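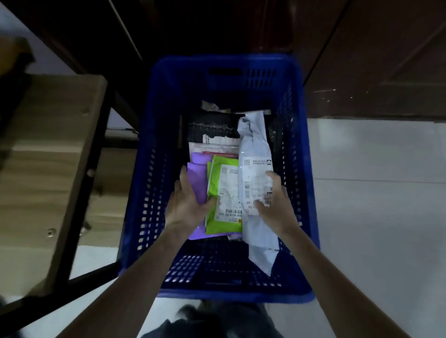 Figure 3. Mixed mailers in a perforated plastic basket during hand sorting.

4.2 Does colour help the sorter?

The claim that coloured mailing bags speed up hand sorting is repeated often and tested seldom. Ollard put the saving at a fifth of handling time, but the parcels in that trial were stiff, of one size and laid label upwards on a bench. Work from a basket is another matter. In Figure 3 the lime-green bag is easy to pick out, and its label faces the sorter; the purple one lies partly beneath it, and the long white mailer on the right is crumpled and wrinkled along its length, and carries a label too. A sorter may find the green bag at a glance and still gain nothing, as it is the label that decides where a parcel goes.

We therefore timed 2,000 parcels at the Tirnormont depot, 1,000 in plain white or black bags and the rest in mixed colours. The coloured lot was finished 95 seconds sooner over the whole run. We do not think much should be made of this. The two lots were sorted in different weeks of September, and the second was handled by people who had by then had more practice. In addition, 158 parcels had to be set aside with labels that could not be read without flattening the bag, and most of these were in the coloured lot. Leaving them out, as the Ledilberg study did with its own spoiled items, would have made the result look better than it was. Sproģis reports a larger gain, though the paper does not say how deep the baskets were filled, and we could not repeat it.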